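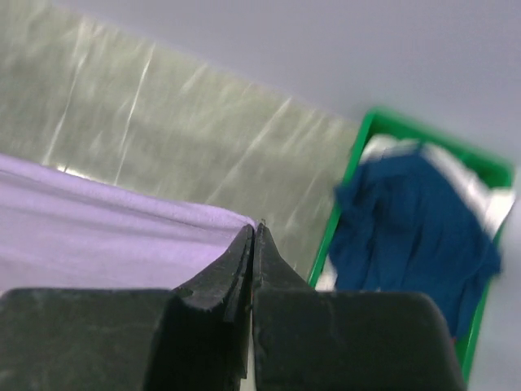
Fig. 1. Gripper fingers, nearly closed.

Search the Mundel help pages Go

4. Setting up the Dawber needle return bin

The Dawber holds up to 500 used syringes and has one opinion, which it expresses by beeping. Allow an hour.

1. Bolt the base plate to the wall with all 8 bolts. Fitters at our Flinside site once managed with fewer. They went back in January.

2. Hang the bin on the plate and push down until it clicks.

3. Slide in an empty Ollska liner, yellow tab facing you. It will go in the other way round, and you will regret it.

4. Turn the key to SET. Hold the green button until the counter shows zero.

5. Turn the key to RUN and take it out. Keys left in bins tend to move on to new lives.

Note: The counter keeps a lifetime total as well. Book a service at 3,000 returns — the bin will remind you, at length.

CAUTION: Never reach into the chute, however simple the blockage looks. Lock the bin, put up the notice from the box and ring your waste contractor.

CAUTION: Do not press down a full liner. Full means full.

We use cookies to remember your language. Accept Manage choices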